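# Why Is Cardboard So Strong?

Hello, young readers! My name is Marijke Postma, and I write about things which we use every day and almost never look at. This time it is cardboard.

Go and find an old box at home. Ask a grown-up first if you may tear it, then pull one corner open slowly. Inside you will find a surprise: the wall of the box is not one thick piece. It is made of thin sheets of paper, and the sheet in the middle goes up and down like small waves in the sea.

## The wave in the middle

The wavy sheet has a special name. It is called the *fluting*. The flat sheets on both sides are called *liners*. When all of them are glued together, we get corrugated cardboard. "Corrugated" is a long word, but it only means "with folds or waves".

Why does the wave help so much? Think about a bridge with arches. An arch takes the weight which presses on it from above and sends it down to its two feet. The wave in cardboard is a long row of very small arches, one beside the other. Each arch carries a little, and together they carry a lot.

There is also air between the arches. Air weighs almost nothing, so the box stays light. The air helps to keep heat inside too – this is why a pizza box is often made from corrugated cardboard.

## From tree to box

Paper is made from tiny threads of wood, called fibers. In the town of Flumport, where I live, there is a paper mill with the name Proler. I visited it in December, and Urmas Rozīte showed me the machines. It was very loud and it smelled like wet bread!

First, the fibers are mixed with a lot of water, until they look like thin porridge. Then the porridge is spread on a wide net, and the water runs out. After this, hot rollers press and dry the sheet. The paper roll which I saw at Proler was 2,303 meters long. I asked Urmas how far this is, and he told me that he needs about 5 minutes to ride it on his bicycle, if there is no wind.

For the middle layer, the paper is made soft with steam. It goes between two rollers with teeth, like the teeth of a gear, and comes out wavy. Glue made from starch, for example from corn or potatoes, holds it to the liners. At the end, a machine cuts the flat sheet and presses lines into it, so that it will fold in the right places.

A small brown box begins its life as such a flat sheet. When the sides are folded up, they hold each other straight, and the shape becomes much stiffer than the sheet was.
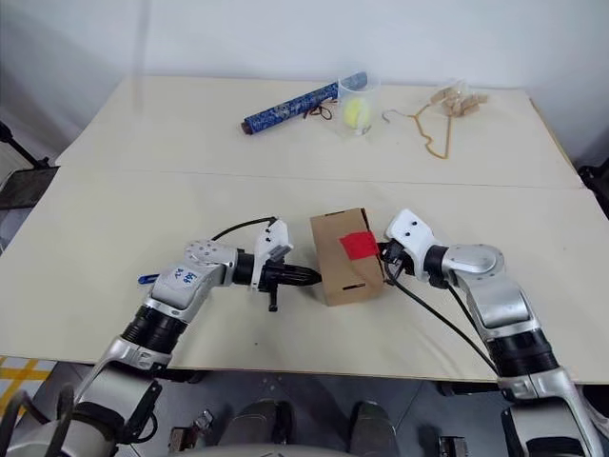 ## Try it yourself

You need three sheets of paper, a glue stick and two piles of books of the same height.

1. Put the piles a little apart and lay one flat sheet across them, like a bridge. Put a coin in the middle. What happens?
2. Fold the second sheet up and down like a fan, with narrow folds. Lay it across the books, with the folds going from one pile to the other. Try the coin again, then more coins.
3. Glue the third sheet on top of the folded one. Now your bridge has a liner.

Write down how many coins each bridge could hold.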